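Sat 20 September. Open day at the Dornville room, gallery page, finally getting this up. Only one photo so far, the rest are still on Abilio's card and he's away til Monday. Will add as they come in.

## The room

For anyone who missed the last newsletter: this is the old Jineck building, ground floor, door on the Esteban side. We got the keys in the spring. Rent covers heat but not parking. 51 names on the sign-in sheet, plus whoever walked past it. Thanks to everybody who brought food, the lemon bars went first.

Stuff people kept asking me:

- Yes the brick is staying. Red, bare, no paint. Visitación Vallejo had a whole plan for whitewash and got outvoted, sorry V.
- Ducts stay too. Boxing them in was 2 quotes, both silly.
- Ceiling is the white corrugated, with a mix of lights. Long fluorescent, some smaller panels, then the round recessed ones over on the right. Not matching, we know. Electrician comes back in December.
- Dark glass at the back, windows and doors both. Please dont prop the doors.
- The little round side table with the tan legs is wood. Someone asked where to buy one, I have no idea, ask Abilio Manzano.
- White shelving at the back left is shared. Label your things or they go in the lost box.

## Still to do

Hooks for bags. A proper sign. Second key for the Truvinano people, they've asked twice now. Chairs, we borrowed 60 and they all have to go back by the end of the week so if you have a van please write to me.

Next open day not fixed yet, probaly after the electrician. Want your own pictures on here? Email them over with a line for the caption, full size if you can, and say if you want your name on it.

## Photos

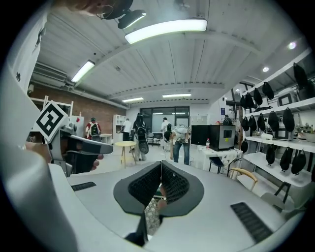
Brick wall and ducts to the left, lights going back, people busy on the floor.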